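February
By Philomena Tsikata

I'm going to say it and then go hide under my desk: I think the school pickup line should be abolished. All of it, the cones, the laminated name cards in the windshield, the poor gym teacher in the vest waving us forward one bumper at a time.

I did the math last week while sitting in it (what else was I going to do?). I get in line at 2:46 because if you show up any later you're out on Brener Road with your hazards on, and my son climbs in at 3:08 on a good afternoon. That's 22 minutes to travel the length of a parking lot. We live nine minutes from the school on foot. Nine! I could walk there, walk home, and have the kettle on before the minivan ahead of me has moved.

So why do I drive? Habit, mostly. Everybody else does it, and when everybody drives, the crossing at Brener and Mill gets so packed with cars that it feels crazy to send a kid across it on foot, and so you drive too. Round and round. My friend Korkor Asante grew up in Zekville and walked to school from the age of six with a whole gang of cousins, and she thinks we've all lost our minds. "You're sitting in the danger," she told me, "and you're mad at the danger." I had no comeback for that.

I know what some of you are already typing. Not everyone lives close. Fine, I agree, and I'm not asking the families out past the reservoir to hike in with a cello. Some kids need the door-to-door ride and they should get it, with a decent spot right by the entrance. But when Cloltham Elementary asked parents how far away they live, 62 percent of us said under a mile. Under a mile! That's most of the line, people, and I'm in it with my heated seat on.

What I'd like is pretty small. Close the front lot to cars for 25 minutes in the afternoon, except for the buses and the families who need it. Put two paid crossing guards on Brener Road. Let the rest of us park by the library or leave the car at home. They tried it over in Ayaaba for one spring, and the mothers I know there grumbled for a couple of weeks and then started bringing the dog.

And you do get something back, I promise. I've been walking since January, sleet and all, and my son talks the whole way home. In the car I got "fine" and a request for crackers. On foot I get the entire saga of who cheated at four square, plus a stop to look at the big drain, plus a stop to look at the other drain. We get home muddy to the knee and I do a lot more laundry than I used to, pants especially,
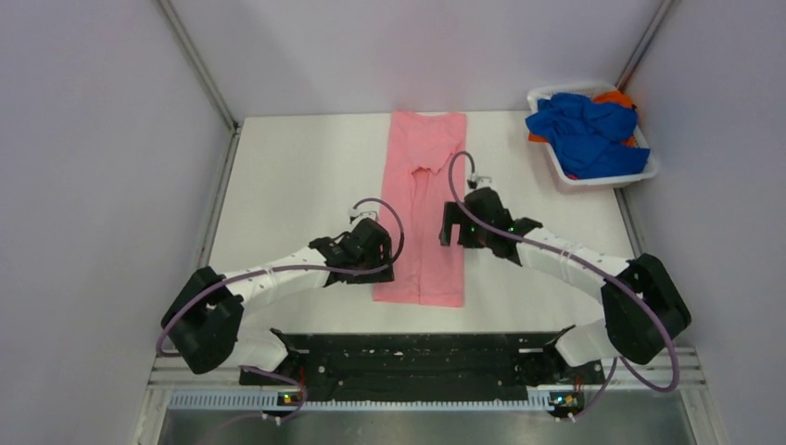
but I'll take a full hamper over that parking lot any afternoon of the year. The school board is taking comments until the end of the month. Mine's already in, and it's longer than this.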